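Search this site Type to search Go

A Day at the Zalum Works

I have been to eleven furniture factories and one pickle museum, and the pickle museum gave out better samples. Still, when Costel Grecu wrote to say that the Zalum table works was opening its doors for its yearly visitors' day, I said yes before I had looked at the map. It is a long way. The bus leaves you at a gas station, and from the gas station you walk along a road that has a sidewalk only when it feels like it.

The works sits behind a row of poplars and makes one thing: wooden tabletops. No legs. Legs come from another company, Imis, forty minutes down the valley, and the two firms have the sort of relationship you find between neighbors who share a driveway. Anca Anghel, who led our group, mentioned Imis four times before lunch and sighed on three of them.

We started in the lumber yard, where the beech is stacked under long tin roofs with little sticks between the layers. Boards sit there until somebody decides they are ready. I asked who decides. Anca pointed at an older man in a green vest, Ovidiu Cozma, who was pressing his thumb against the end of a board like a shopper with a melon. They own a moisture meter. Ovidiu also owns a moisture meter, his own, and considers the company's one optimistic.

From the yard we went in to the saws, and for half an hour I heard nothing anybody said. The guide's headset had a range shorter than her arm. What I gathered from gestures is that boards are ripped into strips, the ugly bits are chopped out, and the strips are sorted by color by two women at a conveyor who never once looked down at their hands. A man in our party, there to buy tops for a chain of cafés, asked to try it. He was allowed to sort 44 strips. They re-sorted them behind his back with great courtesy.

The glue room was my favorite. It smells like a school art closet and has a press the size of a delivery van, a secondhand Griketti painted a green that I'm told used to be popular. The strips go in with their edges coated and come out as a single slab, which then has to lie around for a day doing nothing. I felt close to it. The works turns out nearly 2,000 slabs a month in the busy season, which begins in September when the restaurants reorder, and every one passes through that press. When it breaks down, said Laurențiu Dinu, who looks after it, he can hear the office upstairs go quiet.

Sanding comes next, three passes, each finer. They hand you two squares of beech and ask which had the third pass. I got it wrong. So did the café man, which helped.
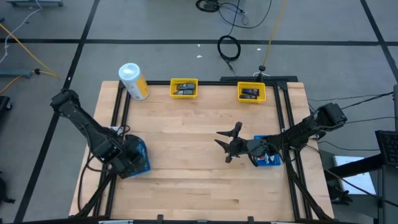
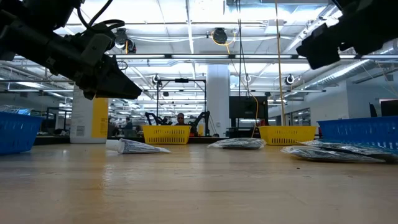
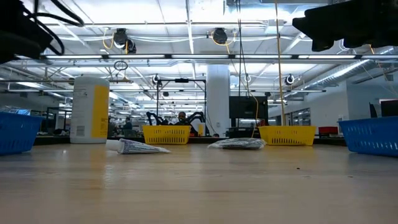

Light wooden tabletops, indoors.

Lunch was in the canteen and was bean soup. I won't pretend I came for the tabletops alone. The soup arrives with raw onion and a slab of bread that could have used one more pass with the sander, and you eat it at one of the firm's own seconds, a top rejected in 2009 for a knot near the corner. The knot has been polished by so many elbows that it is now the best-looking part. Florin Mocanu, the sales manager, sat down across from me and gave me his whole view of oil versus lacquer. He is for oil. Lacquer, he feels, is for people who don't plan to be home much. He then admitted that lacquer outsells oil by a mile and went back for more soup.

The afternoon talk was on care and cleaning, and I took more notes than I expected to. Wipe along the strips. Don't leave a wet cloth lying on the wood overnight, even a slightly wet one, even if you meant to come back. Re-oil when a drop of water stops beading, and do the underside as well, or the top will cup. I have never in my life oiled the underside of anything. Anca looked around the room at this point and I believe she knew.

Then the shop. It's a former boiler room with offcuts in bins, sold by weight, plus cutting boards, plus a shelf of jams from somebody's aunt that appeared to be doing better business than the boards. I bought a cutting board with one dark strip down the middle and a jar of quince. Full tops are on sale too, if you have a truck. A small desk size was marked at 500 lei with the finish on, 166 less without, and I stood there longer than a man with a bus ticket should have.

Practical matters, if you're tempted. Visitors' day is free but you have to put your name down. Wear closed shoes — they turned away a couple in sandals, who spent the morning in the canteen and seemed happy enough. Earplugs are handed out at the saws and are pink. The tour has a lot of stairs for a building with two floors. The last bus back leaves from the far side of the gas station, and the sign for it is on the near side. Costel, who had invited me and whom I'd barely seen all day, drove past while I was working this out and waved.

The quince was gone by the end of the week. The board I have oiled twice, both sides.

Contact | Visits and travel notes | © 14 March 2024 | Back to top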